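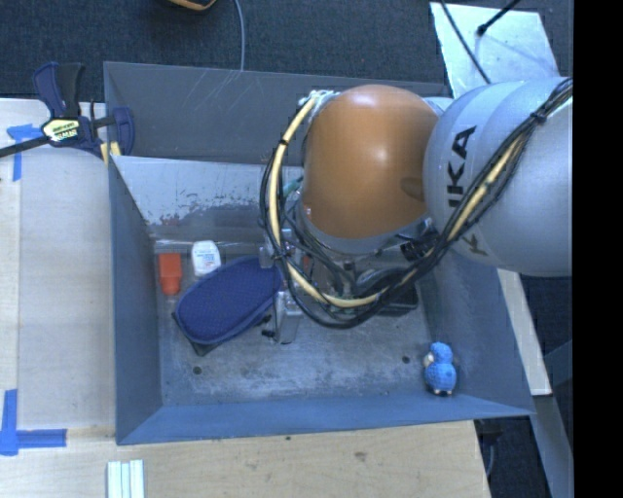 Sorting station 2, metal bin with dark blue pouch.

Workplace Inspection Checklist: Bins, Work Surfaces and Contents
Site: Murkow building, ground floor
Inspected by: Alina Nistor
Reviewed by: Clem Treloar
Date: June 23, 2021

1. Bin sides free of sharp edges
Satisfactory. Upper edges were checked by gloved hand along the full length.

2. Bin secure and level
Satisfactory. The bin did not shift when pushed from the front.

3. Wooden work surfaces sound
Action required. Raised grain near the front corner of one surface. Sand and reseal. Work order 106.

4. Bin contents limited to listed items
Action required. The pouch is on the station list; the black object toward the back right is not. Staff are to identify it and either add it to the list or remove it.

5. Pouches closed before placement
Not assessed. To be covered at the next visit.

6. Bin floor clean
Satisfactory. Cleaning record 26 is signed.

7. Access to the station
Satisfactory. Walkway width measured at 80 cm at the narrowest point.

8. Station list posted and current
Action required. The posted list is dated January and still refers to the Golter bins, which have been withdrawn. Replace with form 185.

Items 3, 4 and 8 remain open. Corrections are to be reported in writing to the reviewer.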